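Paper cups and the kitchen tables at Omuvwood

Last updated 13th August

The shared kitchen on the second floor goes through a lot of paper cups. Between the start of spring and the end of July we used 1,192 of them, going by the sleeves ordered, and that doesn't include the ones people bring up from the coffee counter downstairs. Koen Koster has been keeping the supply list and asked for a short item on cups, tables and where things go.

The cups are in the tall cupboard to the left of the sink. Please finish an open sleeve before starting a new one. Last month there were four open sleeves on the shelf at the same time, and the ones at the back had picked up dust and had to be thrown out. If you take the last sleeve, write it on the sheet inside the cupboard door. We reorder when we are down to 332 cups, and an order from Semple normally takes five working days to arrive.

We have also changed the size. The old cups were the small ones that came with the water cooler, and most people were taking two and putting one inside the other for tea. The new cups are plain white and a little heavier, and one is enough for a hot drink. They cost slightly more per sleeve, but we expect to order fewer sleeves.
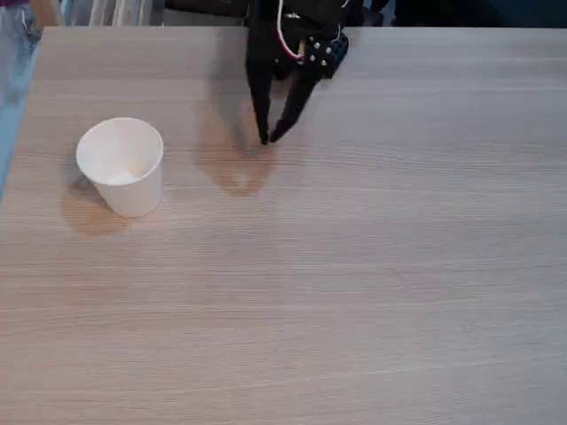
The tables need a bit more care than the old ones did. They have a matte finish that marks easily, and a cup with a wet base will leave a ring if it sits there for an afternoon. There is a stack of cork coasters on the windowsill. If you do find a ring, wipe along the grain with a damp cloth and dry it right away. Don't use the green scouring pads. One of the tables by the door was scrubbed with a pad in the spring and now has a dull patch that Useo, who supplied the tables, say can only be sanded out. They will look at it when they come in November.

Used cups go in the narrow bin next to the fridge, with the lids off and any liquid poured down the sink first. Tea bags go in the food waste. The paper bin by the printer is for paper only, and the cleaning crew won't empty it if there are cups in it.

Anyone who would like to switch to a mug can have a hook on the rail above the counter. Ona Lapiņa has the labels. Mugs left in the sink overnight are washed and put on the bottom shelf, so look there first if yours is missing.

Questions about supplies should go to Koen. For anything to do with the tables, including new marks or a wobbly leg, leave a note in the Brisus folder at the front desk.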